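Evcombe Fund > Grants > Small Works > Progress reports > Dronard cable reuse

Dronard Cable Reuse, second progress report

7/20/20
By Majdi Sayegh

You asked for a plain account of whether the sorting work is worth paying for past this quarter. My answer so far is that part of it is. I was doubtful about the proposal in June, when Astberg put it forward, and I have kept some of those doubts.

Where we stand

The Astberg offices sent over 119 cables in mixed boxes. The idea was that each one gets untangled, looked over, sorted by what it plugs into, coiled, tied and put back on a shelf where staff can find it before they order a new one. The proposal called this "closing the loop on accessories." I would call it tidying a drawer, on a larger scale, and I think the budget should be judged on those terms.

Untangling is slow. The thin white cables are the worst of the lot. They knot around each other in the box and around anything stiffer, and they don't hold a coil once you let go. The thick braided ones are a pleasure by comparison. They keep their shape, they stack, and you can tell at arm's length which one you want. If every cable in the boxes were braided, I would have very little to complain about.

Sorting by connector was supposed to be the easy step. The trouble is that the labels in the proposal say "phone," "charger" and "other," and most of what we handle fits at least two of those. Rasmus Navickas rewrote the list using the connector at each end, and I have adopted his version. It has more lines and causes fewer arguments.

The coils on the table are a fair sample of the mix. The cream braided cable and the white braided one have been wound neatly enough to store. The pile of thin white cables behind them, with a USB-A plug and a little micro-USB plug poking out and a black strap around part of it, is what I mean when I say a tie does not make a bundle.

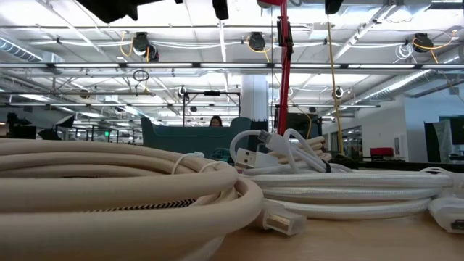

What I am not convinced by

First, the savings figure. The proposal assumes that each cable back on the shelf is one that doesn't get bought. We have no evidence for that. People who need a cable in a hurry tend to order one anyway, and the shelf log shows only 18 taken since it went up.

Second, testing. At present a cable passes if it looks sound and the plug isn't bent. That is a weak check, and I would not want the fund to describe these cables as "tested" in anything it publishes. Avotiņš has quoted us for two bench testers. I think we should buy one and see if it gets used.

Third, the ties. We bought straps in a single length. They are too long for the thin cables and only just long enough for the thick ones.

What I would keep

Rasmus's connector list, the shelf, and the rule that nothing goes on the shelf in a knot. The last of these costs nothing and has made the most difference to how the place works.

Request

Please release the second payment, less the amount set aside for the printed labels, which I would like to hold until we settle the categories. I am asking for five more weeks of sorting time. I am not asking for the expansion to the other Astberg sites, and I would advise against it until the shelf log has something in it worth reading.

Comments

R. Navickas: The log is low partly due to people not signing things out. I've moved the clipboard next to the shelf. Otherwise I agree, except on the labels. We could print the USB ones now.

Astberg Facilities: We'd still like the other sites considered this year. Can the savings question be answered with purchase records? We can send ours.

Majdi Sayegh: Yes, please send them. Rasmus, go ahead with the USB labels, small batch only.

Deskside_Jo: Get the hook-and-loop tape that comes on a roll and cut it to size. We gave up on pre-cut straps ages ago.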